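Preparing a Furnished Home for Letting: Making the Inventory

Guidance for owners and managing agents
Last reviewed 27th October

An inventory is the written record of a furnished property and its condition on the day a tenancy begins. It is signed by both parties and forms the basis of any later discussion about the deposit. The following procedure is used by Hositz Lettings for all furnished properties and may be adopted by private owners without alteration.

Before you begin

Set aside a full morning for a two-bedroom home. Personal belongings should be removed beforehand wherever possible. Items that remain in the property must be listed, however small, or they will be treated as having no recorded owner. Marks on furniture should be recorded in plain terms – "scuffs and a few stains on table top" is sufficient, whereas "fair condition" is not.
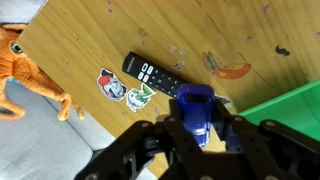
Photograph: Precious Belmonte / Hositz Lettings

Step 1. Divide the property into rooms

Give each room its own page, and write the name of the room at the top. Halls, landings and cupboards large enough to enter are counted as rooms. Gardens and sheds are recorded last.

Work through each room in the same order: ceiling, walls, floor, windows, fixed items, then furniture. Begin at the door and proceed clockwise. An inventory made in this way can be checked by a second person without difficulty.

Step 2. Describe each item

Each entry should state what the item is, its main colour and material, and its condition. Makers' names should be given only where they can be read on the item itself. Where the material is uncertain, leave it out.

Small decorative objects may be grouped under one entry if their combined value is below £200. Anything above that figure requires a separate line and, where available, a copy of the receipt.
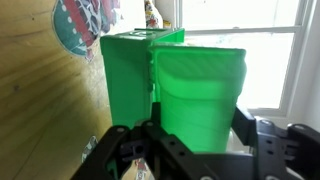 Electrical goods must be switched on and the result noted. Record the serial number, the location of the plug and the presence of any instruction booklet. Meter readings are to be taken at the same visit and written in full, including any leading zeros. A reading of 1664 on a five-figure meter is therefore entered as 01664.

Keys are entered on a separate sheet. State the number of each type and the lock it serves, and test every key before it is handed over.

Step 3. Record the soft furnishings

Sofas, curtains, blinds and mattresses need particular care. Lift all loose cushions and look beneath them. Check that fire safety labels are attached, and note any that are missing. Blinds should be raised and lowered once, and cords must be secured to the wall in line with current rules.
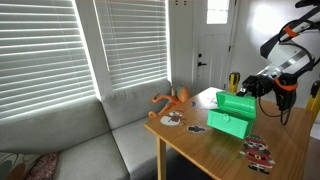 Step 4. Agree and sign

The tenant should receive the draft inventory on or before the first day of the tenancy and be allowed seven days to propose changes. Agreed changes are written on both copies and initialled. Each page is then signed.

Owners who use the Grotmont form should note that the version issued in April has an additional box for smoke alarms. Earlier versions remain valid, provided that the alarm test is recorded elsewhere.

Step 5. Store the record

Keep the signed copy for the length of the tenancy and for six years afterwards. Electronic copies should be held in a separate place from the paper originals.

Enquiries about this guidance may be sent in writing to the Inventory Desk, quoting reference 1217.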